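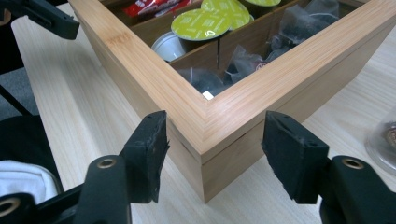
## Kitchen and Hospitality Sub-group – Minutes, December

Meeting opened at 10, a little behind time, as several of us were still finding chairs. Ghassan Sleiman kindly took the chair and thanked everyone for coming over from Stiltimholm in such miserable weather.

**1. Last time's minutes**

Agreed with one correction: the order with Gramis was for tea, and the coffee came from Mahasneh. Apologies to both for the muddle.

**2. The hot drinks box**

We had a long and very good-natured talk about the wooden box with the dividers. Everyone likes it, and several visitors have said how nice it is to be offered a proper choice. The trouble is that capsules and tea sachets wander into each other's compartments over the course of a week, and those who only drink tea find themselves rummaging. It was agreed that the pyramid sachets will keep to the right-hand side, with the capsules on the left – Ghassan will pop a little card inside the cupboard door to remind us all.

There was some discussion of whether to buy a second box for the upstairs landing. Skokon have quoted 305 for one with a lid, which most felt was rather a lot. Left until the spring.

**3. Stock and spending**

The yearly allowance stays at 700, and we are comfortably inside it. The black tea goes fastest, so 5 extra packs will be added to the next order. A request for something fruity was warmly received, and Ghassan will ask Gramis what they have.

**4. The table**

A few people asked whether the pale wooden top ought to have a cloth on it during open afternoons. Opinion was divided! In the end we decided to leave the wood bare, put out plenty of coasters and wipe down after each sitting, with a soft cloth and no spray, please.
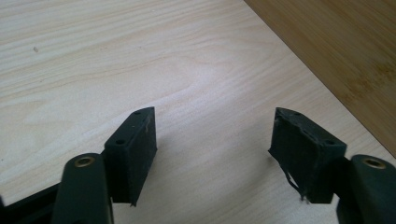

*Item 4: the tabletop, to stay without a cloth.*

**5. Any other business**

Thanks were given for the lemon cake. Whoever left a blue umbrella by the door may collect it from Ghassan.

Next meeting in the new year, same room.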